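Worn finger pads put Stornow's table-clearing grippers on a new service plan

Tuesday, January 16, 2018

Stornow has changed the way it looks after the hand-held grippers used in its table-clearing project, after a run of dropped dishes was traced to worn finger pads.

The company now replaces the pads on every tool after 692 grasps. Until last month they were changed only when an operator reported slipping. By then the tip of the pad had often gone smooth, and glazed plates were the first thing to slide out.

Bultik, which services the tools under contract, went through 3,111 logged grasps from the fall. It found 108 drops, most of them on plates held by the rim with a pad overdue for replacement. Bowls gave less trouble.

The new routine takes 10 minutes per gripper. The technician backs out the screws on the finger, lifts off the old pad, wipes the seat with alcohol and fits the new one. The linkage pivots are checked for play at the same time. A gripper with side play in either finger goes back to the bench and stays there until the pivot pin has been changed.

Both fingers are then closed on a steel gauge to confirm that they meet evenly, and the opening width is entered again in the software. Skipping that last step was a common mistake - the tool would close fine but report the wrong width.

Plate work is done in pairs, with a gripper for each hand, and both tools get their pads on the same day so that one side does not grip harder than the other.

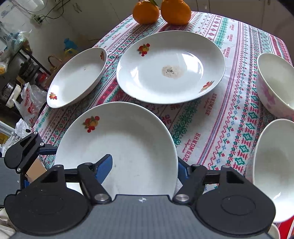 Minami, commenting on the service plan, wrote that a fixed count is easy to follow but that heavy stoneware wears a pad much faster than light china, and asked whether the limit should be lower for kitchens that use it.

Bultik said it has no separate figure for stoneware yet. It will keep logging drops by type of dish and review the limit in June. Spare pads are being shipped with each pair of tools in the meantime, along with a gauge and a printed card of the steps.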